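Home Projects Interviews Shop Notes About
3 January 2019 | By Abdelilah Bennani | 4 min read

I'd been trying to get Lekar to sit down with me for weeks, and when it finally happened we didn't sit at all. We stood in the shared workshop on Koltarum Street with coffee going cold, while Lekar hunted for a hex key and talked over one shoulder.

The project is called Trondeck, and it's a two-armed tabletop setup that is supposed to learn small kitchen chores. I asked why two arms when one is already a headache.

"Try picking up a bowl with one hand and something slippery to put in it," Lekar said. "You end up chasing it. I chased things with one arm all through March and I'd had enough!"

The budget came up pretty fast (I always ask, sorry). Not counting the arms, Lekar has put $1387 into the build, and a painful slice of that went on cable. The clamps were 69 dollars and worth every cent, I'm told. "I started with cheap ones. The whole rig crept across the table. You'd start a session in one spot and finish it in another."

So what was the hardest part? I was expecting something about code. Nope, it was the rails.

"I squared them up on a Sunday, went home happy, came back and one corner was off by 2 millimeters. You wouldn't see it. The arms sure did." Lekar took the whole thing apart that night and put it back together with a borrowed machinist's square from Cherkaoui, the bike frame builder next door, who still hasn't got it back.

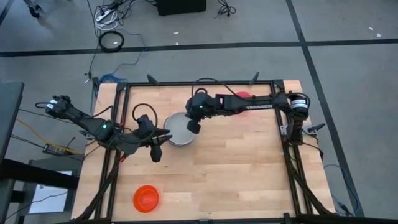 We moved on to bowls, which I hadn't realized a person could have this many feelings about. Lekar likes a wide rim and hates anything glossy, and won't start on a new one until the last one has had 50 clean tries in a row.

"If I get to 49 and it slips, back to zero," Lekar told me. "My sister thinks I'm nuts."

I asked if there was a date for showing it to the rest of the workshop. There was a long look at the cables on the floor, then a laugh. "After I've tidied up. So, you know, ask me again in the summer."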